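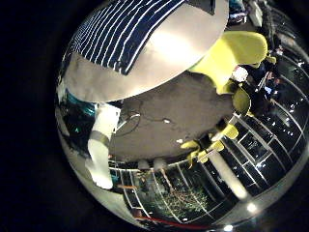
The firm at Plutside has repaired gearboxes for harbour capstans and slipway winches for 30 years. Its workshop manager has been there for most of them. We spoke in the office above the stores, in August, when most of the fishing boats are out and the repair work is mainly for yards.

"People ring up and say the gearbox has gone," she said. "Usually they mean there's oil on the floor. That's a seal. A seal is a small job if you catch it, and a bearing job if you don't."

Most of what comes in is worm gear. A capstan has to turn slowly and pull hard, and it mustn't run backwards when the motor stops, although she was careful about that last point. "A worm box will often hold a load by itself, but I tell every customer to treat the brake as the thing that holds it. The box wears, the oil changes, you get a bit of vibration, and then it creeps. Fit the brake and look after the brake." 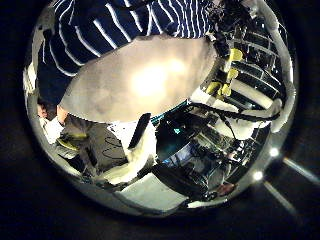

The boxes are drained first and the old oil is kept in a jar with the job number on it. She likes to see it before anything else is taken apart. Bronze in the oil means the wheel is wearing. Milky oil means water has got in, and on a quayside that normally comes through the top seal or the breather.

"The breather is the part I'd change on half of these machines if they let me. They put it where the spray lands. We had one from Sarkska that had been filled with fresh oil every spring and was full of water again by autumn. We moved the breather up on a short pipe. It came back 2 years later for something else and the oil was fine."

I asked how she decides whether a wheel can be used again. She said she looks at the contact pattern on the teeth, then at the backlash, and then asks what the customer does with the machine. A capstan that hauls one mooring line a day can carry on with a worn wheel for a long time. One on a busy slipway can't.

"I won't give you a figure over the phone. I've had people read me a number off a chart and want me to say yes or no. Bring it in."

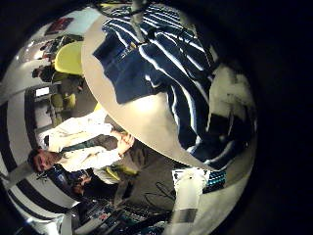 The wheels are cut by Rawashdeh, a small gear works further inland, and delivery is usually 8 weeks. That is the longest part of any job. She keeps blanks for the three commonest sizes and will have one cut early if a yard warns her in time. Few do.

"They book the crane, they book the divers, and then they ring me. I'd like to be the first call."

Shafts are done in the workshop. If the seal has worn a groove she prefers to fit a sleeve, provided there is room for it, and she only makes a new shaft when the keyway is damaged as well. Housings are nearly always saved. The exception is frost damage, where water has sat in the bottom of the casing over winter and cracked it.

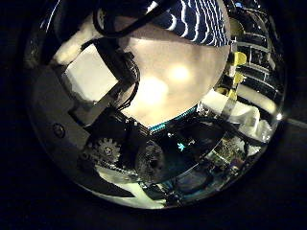

## Testing and going back out

Every box is run without load for some 100 minutes, then checked for heat at both bearings and run again in the other direction. After that it goes on the pull rig, a Riker frame bought second-hand and since rebuilt with a new load cell.

"The rig isn't fancy. It pulls, and it tells me what it's pulling. I write it down and the customer gets a copy."

She also sends out a single sheet with the oil grade, the level and the first change date. The first change is early, as a new bronze wheel sheds a little while it beds in. She said that sheet is the paper most often lost, and she has started fixing a small plate to the casing with the same details on it.

Her advice to yards was short: check the level with the machine stopped, turn the capstan by power once a month even when it isn't needed, and don't paint over the breather.

"I get one painted over every year," she said. "It's usually a very neat job, too."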